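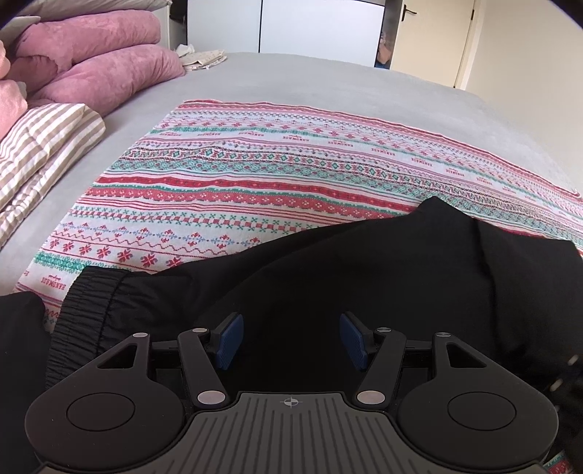 Wanted: people who fold, and people who swear they don't

Gavmont is looking for 36 households to take part in a home laundry and bedroom tidying study, starting in September. We'll say up front that we have our doubts about most folding advice, including some we've published ourselves. The usual claim is that a tidy bed sets up a tidy day. Maybe it does. We haven't seen decent evidence, and the people who repeat it tend to be selling storage baskets.

What we want to know is duller than that. How long does it take an ordinary person to deal with a bed that has clothes and a throw blanket dumped on it? Does folding dark clothes on a plain grey sheet go any differently than on a patterned blanket, where the eye has snowflakes and zigzags to sort through? Does anyone keep using a folding method after the second week? Our guess on the last one is no, but you're welcome to prove us wrong.

What you'd do

You'd tidy your own bed and fold your own clothes, in your own home, for 30 minutes at a time. There are four sessions. We ask for at least one bulky item each time (a jacket, a hoodie, anything with elastic cuffs that won't lie flat) and one throw or blanket. Colour and condition don't matter. Please don't tidy up before we get there. People always do, and it ruins the session.

After each session there's a short questionnaire. It doesn't ask whether folding brought you calm.

Who can apply

Anyone 18 or over with a bed of double size or larger and a fitted sheet that fits it. Renters are fine, and so are shared houses, provided your housemates know we're coming. We don't need neat people. The last round drew 122 applications and far too many of them came from neat people.

You can't take part if you work for a bedding retailer or a professional organizing business.

What you get

$74 per completed session, paid by e-transfer. No vouchers, no draw for a tablet. If you drop out partway you keep what you've earned. Blankets, sheets and clothes stay where they are; we don't supply any and we don't take any away.

How to apply

Write to Sunita Mercado, participant coordinator, through the contact form on the Gavmont site. Tell us the size of your bed, what normally ends up on it by 6 p.m., and which folding tip you trust least. Two or three sentences will do. Applications that read like a cover letter go to the bottom of the pile.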